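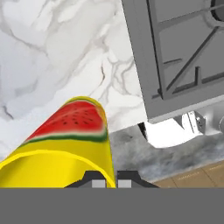 Kitchen tasks at the Sturnley robotics club

Heidrun Hauser has run the simulation section of the club for two school years. Her students train a gripper policy in a rendered kitchen, with a countertop, a stove and a set of objects that includes a yellow container with a watermelon slice printed on it.

"The container on its side is the hard case," Hauser said. "Upright, the fingers close on a wall of known height. Tipped over, the approach angle changes and the wrist view loses most of the counter."

The current policy was trained on 300 demonstrations, all recorded by students with a hand controller. Ottilie Mösli, who wrote the reset script, said the starting poses were too similar at first. "We randomized position but left yaw almost fixed. I widened the yaw range in December and we recorded the whole set again."

Evaluation runs overnight, 2,000 episodes per checkpoint. The best checkpoint reaches 86 percent on upright objects. Mösli did not want to quote a number for tipped ones. "The success check is wrong for those. It reads the height of the center, and that needs a different threshold."

Marble textures are swapped between episodes; the stove geometry is not. Hauser expects that to change after the Plekthorpe meet, where teams receive a kitchen they have not trained in. "Then we find out how much it memorized," she said.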